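ok thread on moving our whole office from Norska to Brultville in one week, bc people keep asking me how it went and I keep typing the same answer

20/08/2019

1/ first thing. get the lease dates in writing. both leases. ours overlapped by 6 days and I thought that was plenty. it was not plenty. the old landlord wanted keys back by noon and the movers were still on the stairs

2/ we got three quotes. lowest one didn't include stairs. ask about stairs!! it was 125 extra per floor and we were on the third. went with Amadi Moving in the end, middle quote, no complaints – they even brought their own tape

3/ boxes. I ordered 200. used every one and then a bunch of grocery bags. label the SIDE of the box, not the top. you stack them and the top is gone. I knew this from moving apartments and still wrote on the tops of the first load like a fool

4/ throw stuff out before, not after. we paid real money to truck old phone books across two towns. phone books. also a drawer of chargers for phones no one has owned in years

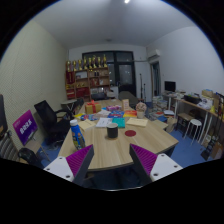

5/ internet. call them a month out. I called two weeks out and got a "window" and then a second window. everyone worked off their phones for three days and the phone bill came in at 459, which I am still having feelings about

6/ change of address. the bank, the insurance, the state, the payroll people, the water cooler company, every magazine. I made a list and still forgot payroll. teh checks went to the old place. drove back for them at lunch, then sat in traffic the whole way home

7/ somebody asked about furniture. measure the elevator, then measure the desks. our longest desk went up on its end with the legs off and I couldn't watch. next time I'd sell the big stuff and buy used on the other side

8/ keep one box that rides in your own car. scissors, toilet paper, coffee, the router, pens, a screwdriver, paper towels, snacks. ours was all in there except the coffee. coffee was on the truck. bad morning

9/ tell the neighbors downstairs. we didn't and the dentist below us was not happy about the noise. I took over muffins after and we're fine now I think

10/ oh and parking. Brultville makes you get a permit to hold curb space for a truck, it's cheap but you have to post the sign 2 days ahead. no sign = no space. ask me how I know

11/ the new place is good. more light, worse bathroom. the sandwich place on the corner does a decent egg and cheese. wouldnt move again for a very long time

12/ couple people asked for the address change list. it's a mess right now, half of it is on the back of a receipt – will type it up and post it later in August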